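Posted 11/16/20 by Aldo Galli, Grurkivlow project

Operators wanted to record robot handling examples, Warcombe

We are looking for two people to guide a robot arm by hand controller while it picks up, turns and folds everyday packaging. Each attempt is saved and used to train a learning system. The posts run for six months from February, four hours per shift, at our Warcombe workshop.

You will set out the items, record the attempt, mark it as good or failed, and set up again. Failed attempts are kept too – please don't delete them. Much of the work is repetitive and you will need patience.

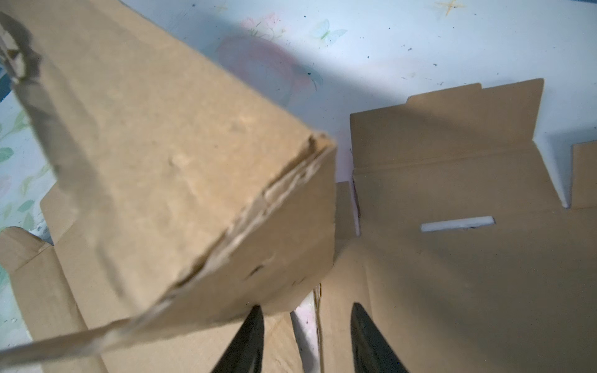

Wrist camera view: torn and flattened cardboard on a patterned surface.

No experience with robots is needed. Steady hands and good eyesight (glasses are fine) matter more, and you should be happy to keep short written notes. Training takes two days and is paid at the full rate. Shifts can be mornings or afternoons – tell us which you prefer.

To apply, send a short letter and your available hours to Aldo Galli at the Lombardi building, Zendcombe Road, Warcombe.

Contact us | © Grurkivlow | Back to top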